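Writing a death notice or obituary: your questions answered

I've been helping families put obituaries together for the Skollasov local paper for a good few years now, and the same questions come up again and again. I've tried to answer them the way I would if you rang me. If yours isn't covered, do get in touch and I'll add it.

What's the difference between a death notice and an obituary?

A death notice is the short one. Name, age, date, a line or two about family, and the funeral details. An obituary is the longer piece that tells people who somebody was. You can have both, and plenty of families do, with the notice going in straight away and the obituary following when they've had time to breathe.

How long should it be?

As long as you like online, within reason! In print you get 628 words before it spills into a second column and costs more. Most people come in well under that. My favourite one this year was very short indeed, and it mentioned the man's tomatoes twice.

Who is supposed to write it?

Anyone who knew the person. It's often a son or daughter, but I've had them from neighbours, old workmates and once a whole darts team (that one needed a fair bit of trimming). If two of you are writing it, agree who sends the final version. I can't be the judge between two drafts, and I really don't want to be.

I can't write. Can you do it for me?

Yes. Ring me or Precious Dlamini and we'll have a chat, usually half an hour or so, and then one of us will write it up and send it back for you to change. Please do change it. We never met your mum and you did.

Where do I start if my mind's gone blank?

Start with the plain facts – full name, any nickname, where and when they were born, who their parents were. Then where they lived, what work they did, who they married. By the time you've got that down, the stories tend to start coming by themselves. Write those on a separate sheet and choose later.

Do I have to list every relative?

No, but be careful about who you leave out. Nothing brings in more unhappy phone calls than a missing grandchild. I'd get one other person in the family to read the list aloud before you send it. "Survived by four children and many grandchildren" is perfectly all right if the names are getting out of hand.

What about stepchildren and former husbands or wives?

It's up to you. Some families put everyone in together and some don't mention a first marriage at all. If children came from it, I'd usually find a gentle way of saying so. Samira Smadi wrote a lovely one for her stepfather where she simply said "father to" and gave all the names in order of age, and I've been suggesting that ever since.
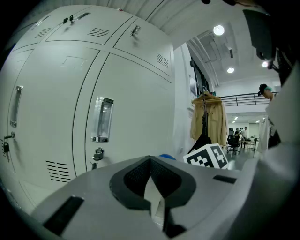

Names of the family who died before them normally come just after the ones still living. "Predeceased by" is the usual wording, though it's a bit stiff and I'm quite happy to print "she also lost her brother Alan" if that's how you talk.

Should I say how they died?

Only if you want to. "Peacefully at home" and "after a short illness" are both common, and you can leave it out altogether. Do check that whoever was closest is comfortable with the wording.

Can I be funny?

Please! If they were funny, it would be odd not to be. The only thing I'd say is to read it again the next morning before you send it.

Which photo should I send?

One where they look like themselves. It doesn't have to be recent. Yaw Ofori sent us one of his aunt at 20 next to one of her at the end of her life, and people still talk about it. A scan is best, but if you bring a print to the Dahlgren Street office we'll copy it while you wait.

How much does it cost?

A printed notice is £52, which includes one photo. The longer obituary depends on length, and we'll always tell you the price before anything goes in. The online version is free with either.

When's the deadline?

Noon the day before we go to press. If the funeral's very soon, ring instead of emailing and I'll do my best to squeeze you in.

There's a mistake in what you printed. What now?

Tell us straight away. The online one can be put right the same day, and if the slip was ours we'll print the notice again for nothing. Wrong funeral times I treat as an emergency, so ring at any hour and leave a message.

Can I look up an old notice?

You can. Radymyr Sydorenko looks after the old volumes and he's very patient with people doing family trees. A surname and a rough year will get him going. He's in most mornings, apart from June when he's away.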